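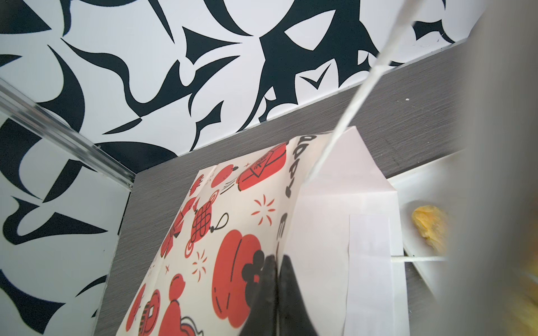 Josphat Shirima 님이 지난번 글에 남겨 주신 댓글은, 벽에 붙이는 시트지가 모서리에서 자꾸 들뜨는데 Wako 무광은 좀 다르냐는 거였어요. 네, 제가 써 보니 확실히 덜 떠요! 그래서 오늘은 Wako 무광 시트지 얘기를 제대로 해 보려고요.

저는 작은방 한쪽 벽이랑 책상 상판에 이걸 썼어요. 처음엔 Hokis 제품을 살까 한참 고민했는데(색은 솔직히 그쪽이 더 예뻐요) 뒷종이가 너무 얇아서 혼자 붙이기가 힘들더라고요. Wako는 뒷종이에 눈금이 찍혀 있고 도톰해서 가위질이 편해요. 한 롤 폭이 124cm라 책상은 이음매 없이 한 번에 덮었고요.

제품 정보
제품명: Wako 무광 시트지
폭: 124cm
판매 단위: 롤 또는 1m 재단
색상: 무늬 6종, 단색 9종
마감: 무광
1m 가격: 4,000원
품번: 384번대가 무늬, 나머지는 단색

붙이는 방법은 별거 없어요. 벽을 마른걸레로 닦고, 뒷종이를 40cm쯤만 벗겨서 위쪽부터 자리를 잡은 다음 밀대로 가운데에서 바깥으로 쭉쭉 밀어 주세요. 욕심내서 한꺼번에 다 벗기면 자기들끼리 달라붙어요. 저 첫 장은 그렇게 버렸어요... 모서리는 드라이어로 살짝 데운 뒤 손가락으로 꾹 눌러 주면 잘 감깁니다. 그래도 불안하면 Alent 프라이머를 모서리에만 얇게 발라 보세요. 전체에 바르면 나중에 뗄 때 고생해요.

실크 벽지 위에는 추천 안 해요. 엠보가 깊으면 접착면이 반만 닿아서 몇 주 뒤에 배가 불룩 나오거든요. 페인트 벽은 칠한 지 한 달은 지나야 하고, 합판이나 유리, 타일에는 아주 잘 붙어요. 싱크대 옆처럼 물이 튀는 자리라면 무광보다 Walla 유광 쪽이 닦기 편하고요.

재단 주문은 교환이 안 되니까 꼭 재고 또 재고 주문하세요! 무늬 있는 건 맞춤 여유분으로 한 뼘 정도 더 잡는 게 좋아요. 샘플은 손바닥만 한 조각으로 세 가지까지 넣어 드려요. 주문서 메모란에 품번만 적어 주시면 됩니다. 베이지 단색은 지금 품절이고 3월에 다시 들어와요.

등록일 2024-01-30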